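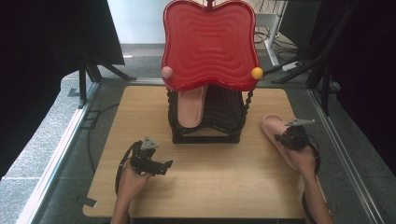 Woven shoe rack, is it going to hold up?

Posted in Home & Storage, Monday, March 1, 2021

I'm looking at one of those dark brown woven racks for slippers, the kind with twisted legs and a curved shelf at the bottom. The seller (Mugo) calls it "entryway furniture" and says the top is good for a tray with keys and small stuff. I have my doubts. Every woven thing I've owned started to sag or shed within a year, and the curved shelf looks to me like slippers would just slide to the middle and pile up. It would only be for house slippers, no boots. The price is $134, which seems like a lot for braided rope. Has anyone lived with one of these? And does it matter which way you put the slippers in?

Resulstead

The price is silly, I'll say that first. I have a similar one, bought in October from a different shop, and it's fine for slippers and not much else. Mine is 16 inches deep, and an adult slipper goes in at an angle, toe down, heel resting near the front. Laid flat they stick out and you kick them. The curved shelf does push everything toward the center, so you're right about that. Two pairs sit okay. With a third I was digging around in the dark for the left one, and if your rack is dark brown too you'll have the same problem.

As for the tray on top, check how wide the top is before you buy anything. A big glossy tray with a raised rim looks nice but it can slide on woven stuff when you bump it. I put a piece of rubber shelf liner under mine – the grippy kind, not the foam kind – and it has stayed put so far. I wouldn't keep anything heavy up there.

Basavport

just get a plastic one for 20 bucks, you can hose it off. woven = dust

Zastov

I don't agree about plastic, mine cracked. But I'd want to know what is inside those legs before paying that much. If it's rope around a metal rod, it will probably last. If it's rope around cardboard tube or nothing, no. The listing should say and a lot of them don't, so write and ask. Push down on one corner when it arrives, and if it leans, send it back that day. Mine leaned a little and I told myself it would settle. It didn't, and by then I was past the return date.

Dust is a real issue, though a vacuum with the brush end takes care of most of it. I do it maybe every 6 weeks. Don't put damp slippers in there.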